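Can robots do my chores yet? Your questions, my best answers

Is there a robot that will tidy my kitchen?
Not one I'd leave alone with my dishes! I've been following this stuff for years, and picking up a cup is still a real job for a machine.

Why is a cup so hard?
You and I adjust our grip without thinking. A robot needs lots of practice runs first – Tuva Bråten at Suminar told me her team logged 600 for one mug, and it still missed on 20 of them.

So who teaches them?
People do, often with grippers held in their own hands. It's slow going.

What about shop floors?
Better news there. Same part, same spot, all day long – robots love that. The Vella packs up to 90 boxes an hour.

Should I save up for one?
I'd wait. The Jirnine costs $2885 and it only folds towels (badly, if you ask me). 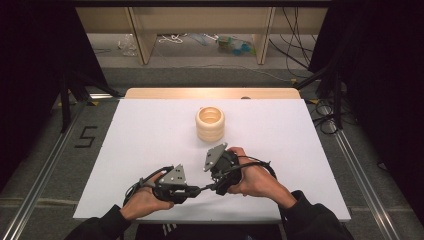
1 min read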